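10월, 밤 열한 시 조금 넘어서

오늘도 집에 와서 씻고 나니 이 시간이다. 그래도 일기는 쓰고 자려고 책상에 앉았다. 보리차를 한 주전자 끓여 놓고 마시면서 쓰는데, 창문을 조금 열어 두었더니 발이 시리다. 벌써 양말을 신고 있어야 하는 계절이 되었구나 싶다.

요즘 내가 붙잡고 있는 일은 작업 규정집을 고치는 일이다. Yeon 작업실에서 로봇 팔을 쓰는 사람이라면 누구나 읽어야 하는 문서인데, 처음 만들 때는 겨우 두 장이었던 것이 이제는 제법 두꺼워졌다. 두꺼워진 만큼 읽는 사람이 줄었다는 것도 안다. 나도 새로 들어왔을 때 앞의 몇 쪽만 읽고 나머지는 넘겼으니까 남을 탓할 처지가 못 된다. 그래서 이번에는 줄이는 것을 목표로 잡았다. 컵과 건조대를 쓰는 작업부터 시작하기로 하고, 오늘은 하루 종일 작업대 옆을 오가면서 규정 문장을 하나씩 소리 내어 읽어 보았다. 옆에서 보면 꽤 우스운 모습이었을 텐데 다들 못 본 척해 주어서 고마웠다.
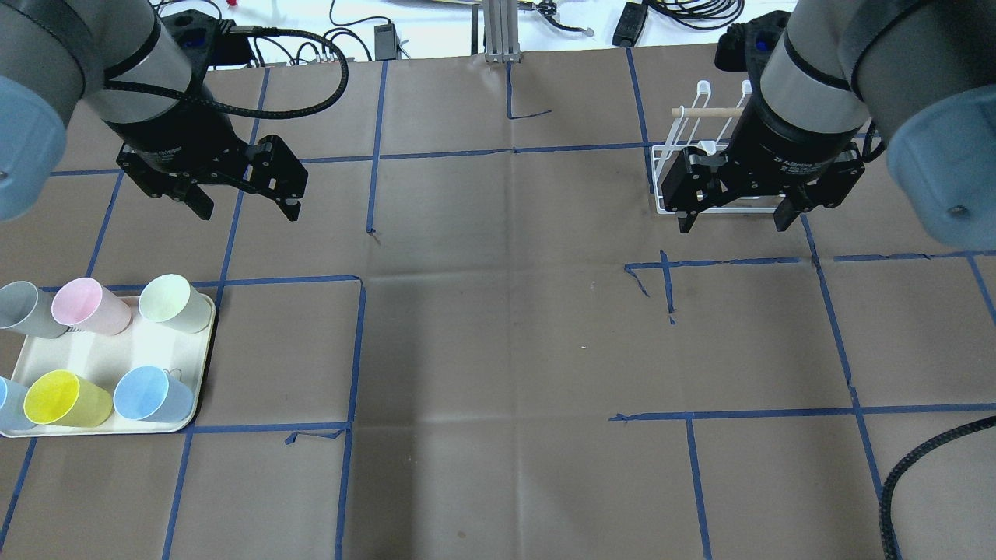
작업대 위의 컵 쟁반과 흰 건조대, 그리고 양쪽 그리퍼.

제일 오래 고민한 것은 시작 배치에 관한 조항이었다. 예전 문장은 '물건은 정해진 칸에 바르게 둔다'였다. 읽을 때는 그럴듯한데, 막상 컵을 손에 들고 서 있으면 바르게라는 말이 무슨 뜻인지 알 수가 없다. 세워 놓으라는 말인지, 눕혀도 된다는 말인지, 테이프 선을 조금 물어도 괜찮은지. 컵은 눕혀 놓으면 입구가 어느 쪽을 보느냐에 따라 집는 방법이 달라지는데, 그 얘기는 한 줄도 없었다. 그래서 새 문장에는 쟁반이 들어갈 칸, 컵의 자세, 입구 방향을 기록지에 적는다고 썼다. 방향을 꼭 똑같이 맞추라고는 하지 않았다. 매번 조금씩 다른 배치도 필요하니까, 다르면 다른 대로 적어 두기만 하면 된다고 했다. 이 한 줄을 쓰는 데 오전이 다 갔다. 글 쓰는 분들은 어떻게 매일 이런 일을 하시는지 모르겠다.

테이프 조항도 손을 보았다. 갈색 종이 위에 붙인 파란 테이프는 끝이 찢어지거나 들뜨기 쉬운데, 예전 규정에는 '필요하면 교체'라고만 되어 있었다. 필요하면이라는 말처럼 편하고 위험한 말이 없다. 내 눈에는 필요해 보여도 바쁜 사람 눈에는 내일 해도 될 일로 보이는 법이다. 그래서 끝이 들뜬 것을 본 사람이 그날 바로 새로 붙이고, 붙인 다음에는 칸의 위치를 다시 확인한다고 고쳤다. 종이를 새로 깔 때의 순서도 따로 한 문단을 만들어 두었다. 접힌 자국이 있는 종이를 어디까지 써도 되는지는 아직 못 정했다. 나는 너그러운 편인데 엄격하게 하자는 의견도 있어서, 내일 다시 이야기해 보기로 했다.

점심은 근처에서 칼국수를 먹었다. 바지락이 많이 들어서 좋았는데 김치가 너무 익어 있었다. 그래도 두 번 더 달라고 했으니 싫었던 것은 아닌가 보다. 돌아오는 길에 은행을 밟아서 신발 바닥을 한참 닦았다. 작업실에 그 냄새를 들고 들어갈 수는 없어서 문 앞에서 물티슈를 다섯 장이나 썼다. 이것도 규정에 넣자고 했더니 다들 웃었는데 나는 반쯤 진심이었다.

오후에는 Plivari 쪽에서 보내온 점검표와 우리 것을 나란히 놓고 비교했다. 그쪽 점검표는 항목이 257개나 된다. 얼마나 꼼꼼한지 읽는 동안 존경심이 들다가, 중간쯤부터는 졸음이 와서 커피를 한 잔 더 마셨다. 좋은 점은 분명히 있었다. 항목마다 확인하는 사람과 확인하는 때가 적혀 있어서 책임이 흐려지지 않는다. 그 방식은 그대로 배워 오기로 했다. 다만 우리가 그 많은 항목을 날마다 볼 수는 없으니, 매일 아침 보는 것과 달마다 보는 것으로 나누는 중이다. Brostex 양식은 반대로 너무 짧아서, 서명란이 본문보다 컸다. 그래도 글씨가 큼직해서 눈이 편한 것은 부러웠다.

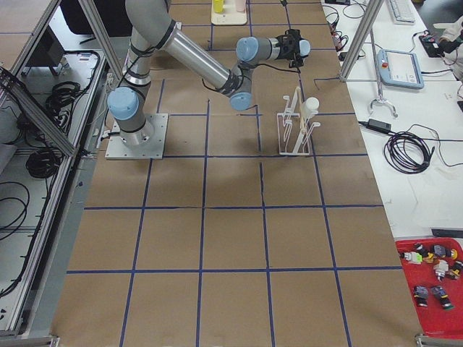 내가 이 일을 하면서 가장 고집을 부리는 부분은 사람의 손과 비상정지에 관한 조항이다. 다른 문장은 양보해도 여기만큼은 짧고 또렷해야 한다고 생각해서, 초안을 벌써 몇 번째 다시 썼는지 모르겠다. 옆 탁자 위에 눕혀 둔 티치 펜던트에는 왼쪽 위 모서리에 빨간 비상정지 버튼이 있는데, 같은 탁자에 키보드도 있고 전원 어댑터도 있고 검은 케이블도 한 뭉치 엉켜 있다. 급할 때 손이 갈 자리에 다른 것이 이렇게 많으면 안 되지 싶어서, 펜던트 둘레는 비워 두고 그 위로 케이블을 지나가게 하지 않는다는 문장을 새로 넣었다. 팔이 움직이는 동안에는 작업대 안으로 손을 넣지 않고, 쟁반을 바로잡고 싶어도 먼저 멈추고 나서 만진다는 것도 맨 앞쪽으로 옮겼다. 누구나 아는 얘기라고들 하지만, 컵 하나가 조금 비뚤어진 것을 보면 나도 모르게 손이 나가려고 한다. 그 마음을 아니까 더 앞에 두고 싶었다.

케이블 조항은 내일로 미뤘다. 바닥으로 내릴 것과 기둥을 따라 올릴 것을 나누어야 하는데, 팔이 움직일 여유를 얼마나 남겨야 하는지 내가 잘 모른다. 모르는 채로 그럴듯하게 써 놓으면 나중에 그 문장을 믿은 사람이 고생하게 되니 빈칸으로 두고 '확인 중'이라고 적었다. 예전 같으면 빈칸이 부끄러웠을 텐데 요즘은 별로 그렇지 않다. 나이를 먹은 건지 뻔뻔해진 건지!

Rerkar 과제의 기록지도 같은 양식으로 맞추자는 말이 저녁 무렵에 나왔다. 지금까지 쌓인 기록이 800건이라, 옛것까지 다 고치려면 끝이 없을 것이다. 옛 기록은 그대로 두고 양식의 판 번호만 붙이자고 했고, 다행히 그렇게 하기로 했다. 규정이 바뀐 날과 바뀐 문장도 뒤에 표로 남길 생각이다. 나중에 누가 왜 이렇게 적었느냐고 물을 때 내 기억력에 기댈 수는 없으니까. 지난주에 장 본 것도 기억이 안 나서 두부를 또 사 온 사람이 나다.

집에 오는 버스에서는 깜빡 졸다가 한 정거장을 지나쳤다. 덕분에 좀 걸었는데 바람이 차고 공기가 맑아서 싫지 않았다. 올해 초에 일기를 365일 다 쓰겠다고 큰소리를 쳐 놓고 봄부터 듬성듬성해졌지만, 이렇게 쓰는 날은 또 길게 쓰니 조금은 봐주기로 한다.

내일 할 일. 종이 접힌 자국 기준 정하기, 케이블 여유 길이 물어보기, 점검표 글씨 크기 키우기. 그리고 두부 먼저 먹기.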